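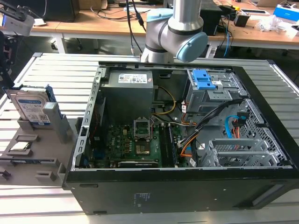 The case for building a slow robot

Most people who come into the Lodham workshop and see an arm on a bench ask how fast it goes. I have been asked this by neighbors, by a man delivering lumber, and by my own brother, who builds cabinets and should know better. My answer is that it goes slowly and that I plan to keep it that way. I think home and shared-shop builders spend too much effort on speed and on copying what factories do, and I want to argue for something different.

Our project is called Dimow. It is a setup for taking apart and putting together old desktop computers. Đạt Đồng and I began it last June after the shop was given a stack of office machines that were too old to sell and too complete to throw out. The plan was to have an arm do the dull part of the work. Pull the processor, set it in a holder, pull the drive, set it in a slot, put another one in. A person with a screwdriver can do all of this, and for a while that was the main objection we heard at shop meetings. Why bother?

I think the objection is fair and I don't want to wave it off. If you measure our build in computers finished per afternoon, it loses to a patient teenager. It will probably always lose. We have put well over 500 hours into it between us, and in that time one person could have stripped every machine in the building and swept up afterward.

But hours per computer is the factory's way of counting. A factory buys an arm to do the same motion on the same part all day. We have a pile of cases from several makers, and the latches are different in almost every one. Some drive cages slide, some swing. Some power supplies have a wire bundle that flops right across the board, and it has to be dealt with before anything else can be reached. A fast arm is no help with any of that. What helps is knowing where things are, and having them stay there.

That brings me to fixtures, where I would tell anyone starting out to spend their money and their evenings. We lay the tower on its side with the panel off, so that gravity is on our side and everything is reached from above. Next to it goes a printed holder with a place for the hard drive to stand upright and small mounts for a processor. There is nothing clever about the holder. It went through a lot of versions, and the early ones were bad. The drive slot was too tight, then too loose, then too close to the case, so the gripper had to come in at a tilt. Tươi Kim redrew the processor mounts after watching one session, and her change did more for us than two months of my work on the motion code.

I was annoyed about that at the time. I had been treating the holder as an accessory and the software as the project. I now think it is the other way around for most small builds. A good part of what gets called robot intelligence in a shop like ours is a piece of gray plastic in the right place.

The processor socket taught us the same thing. On the boards we use, the metal bracket over the socket has to be standing up before the chip can go in or out. For a long time I wanted the arm to open it. I spent most of a winter on it. The lever sits under a small tab, you have to push down and out before it comes up, and the force is more than you expect the first time. We bent two of them. Đạt finally asked why we didn't just open it by hand and let the arm do the rest. I said it felt like cheating. He said the computer wouldn't mind.

I have come around to his view, with one condition. If a person is doing part of the job, write that down. Hobby builders have a bad habit of showing the part that works and keeping quiet about the hand that set it up. I have done it myself. Our log now has a column for every step a person did, and anyone who visits can read it. On a recent run of 90 chip placements, a person opened the bracket for every one, and the log says so.

Now back to speed. We run the arm at a small fraction of what it can do when it is near a board. There are two reasons, and the first is the obvious one about people. The shop is shared. There is a second bench behind ours with a monitor and another tower on it, and people reach across for cables all day long. I do not want to build a cage, and I do not want to teach every new member where it is safe to stand. A slow arm with a stop button in easy reach is a thing you can have in a room with other people.

The second reason is that slow motion can be watched. When the arm lowers toward a socket at walking pace or less, you can see that it is off to one side before it touches anything. You can see the cable that is about to get snagged. Almost every fix we have made came from somebody standing there and noticing something. At full speed, all we would have seen was the result, and the result would have been a row of bent pins.

There are people in the shop who disagree. The sharpest of them says that a slow machine hides bad engineering, and that if we had to run at 80 percent we would be forced to solve problems we are now creeping past. I think there is some truth in it. Our cable routing is poor, for one thing, and going slowly has let us leave it poor. The cable down the side of the arm ought to be clipped better than it is. If we ever move Dimow to a harder job I expect that to come back and bite us.

I would still pick slow. The people I see give up on home automation mostly give up in the first year, and they give up after breaking something. Lương, the little shop across town where we buy used parts, has a shelf of half-finished builds that people have traded in, and a good number of them have a burned driver board or a cracked gear. Those builders had no lack of ambition. They turned the number up before the rest of the machine was ready for it.

The other thing I would say to a beginner is to choose a job with real clutter in it. It is tempting to start with blocks on a clean table, and we did, for a few weeks. Everything worked and we learned very little. The first time we put the arm over an open computer, with the wires and the sharp edges and the metal rail along the side of the case, nearly everything failed - and from then on we knew what to work on each evening. Old computers are good for this. They cost nothing, they are built to come apart, and if you ruin one you have lost very little.

We have talked about a second station, which Tươi has already named Rimero, for memory sticks only. My vote is to wait. The drive slot still needs one more version, and there is that cable.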